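Hand-held gripper tools: purchase or lease for the coming year?
Procurement and Planning board, Equipment sub-forum

T_Gebretsadik
Colleagues, I have been asked to prepare the equipment request for the manipulation laboratory at Flelden, and I should be grateful for advice before it is submitted in July.

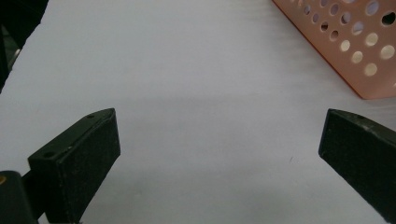
The choice before us is between buying the Valteck hand-held units outright and leasing them from Habte for 24 months. Valteck has quoted 1,156 pounds per unit, with one pair of fingers included. Our present plan allows for 3 units. The lease is cheaper in the first year and dearer by the end of the second.
Tolera Gebretsadik

benchside_mk
I would recommend purchase. Our department leased for two years and the return conditions proved strict. Ordinary scuffing on the fingers was charged as damage, and black fingers with a matte finish show every mark. Please ask Habte for the wear policy in writing.

Onance_Stores
I must disagree with the previous contributor. The charge for wear can be negotiated before signature, and ours was removed without difficulty. A lease also covers repair. When a purchased unit fails, the cost falls on a budget that was closed months earlier.

benchside_mk
That may be so at Onance, where there is a contracts office. Smaller laboratories are seldom offered the same terms.

T_Gebretsadik
Thank you both. We have no contracts office. May I ask what others set aside for spare fingers? The request form has a single line for consumables and I do not wish to understate it.

fourth_floor_lab
We budget for 2 spare pairs per unit each year. Please also include the small items, which are often left out: baskets for the objects, a plain pale board for the work surface, and replacement screws. Our finance section returned last year's form over the missing screws.

Onance_Stores
Two pairs is excessive for light work. One is sufficient if the operators have been trained, and training should have its own line on the form.

fourth_floor_lab
Our figure was taken from actual use, including that of trained operators. I would ask that it stand.

T_Gebretsadik
I shall enter two pairs for the first year and review the figure afterwards. Habte has been asked for its wear policy, and I will post the reply in this thread when it is received.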